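Category: Robot Faults & Safety > Grippers

Grip creep
8 Jul 2018, by the Fuvuvar wiki editor

Grip creep is a fault in two-arm tabletop robots where a gripper keeps closing after it's been told to hold. I first ran into it in April on our Ikis arms (a pair, facing each other over a wooden table), and boy, do flowers show it up fast! A block just sits there and takes it. A tulip stem gets mashed.

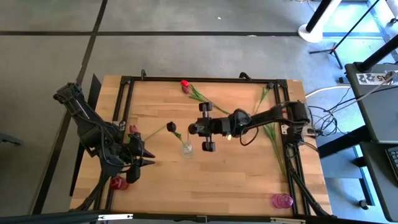
The cause on ours was a bad zero point. After a restart the finger motor came back 12 counts off, so "hold" meant "squeeze a bit more." We logged 154 crushed stems in 2,000 grasps before I caught on. Re-zeroing with the fingers open fixed it, and I now cap the motor at 30 percent. Keep your hands out while it homes, please – it'll pinch you too.

Comments

Sustico: Same fault here, ours was a loose encoder plug.

Aryee: Does the cap slow down the opening move?

Sustico: Not on mine.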